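OK so my 9 year old race helmet sold at auction this week and I need to talk about it, thread incoming

Not MY helmet. I never raced anything faster than a shopping cart. It's a spare lid from the Egilsson team, worn in practice at Prarnia, big scrape down the left side. I bought it back when you could get this stuff for the price of a nice dinner

Listed it with Anen, the auction people who do mostly touring car and hill climb things. Their guy told me to expect 2,000 if two people wanted it and a lot less if only one did

It went for 3,049!!! I was on the couch refreshing the page with a bowl of cereal going soggy next to me

The last few minutes were two bidders going up in tiny steps. I have no idea who throws in the extra 49 but I love them

Some things I learned for anyone thinking of selling race stuff:

Paperwork is everything. I had the original receipt and a letter from the team and Anen asked for both before they asked for a single photo of the helmet

Don't clean it. I was all ready to polish out the scrape and they basically yelled at me. The scrape is what people want (also the bug splatter on the visor, gross but ok)

Read the fees page twice. Seller's cut, insurance, packing, it adds up. I still came out happy but the number in the headline is not the number in your bank

Shipping a helmet is a pain. Box in a box, visor wrapped by itself, and I still had a bad night's sleep over it

Same sale had a Jesteo front wing with half an endplate missing and it went for way more than my helmet. I wanted it so bad. Where would I put it - over the bed?? (yes)

Anyway the shelf looks sad now. Part of the money goes to a ticket for the August hill climb, if it runs, and the rest goes to the sim racing PC because the old one chugs on any track with rain
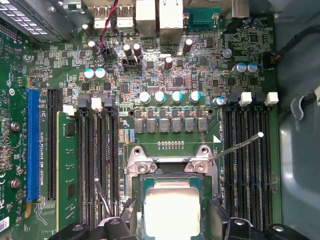
CPU in its socket, memory slots either side

If you have an Egilsson program or poster from the Prarnia years and you're not attached to it, my DMs are open

22 May 2020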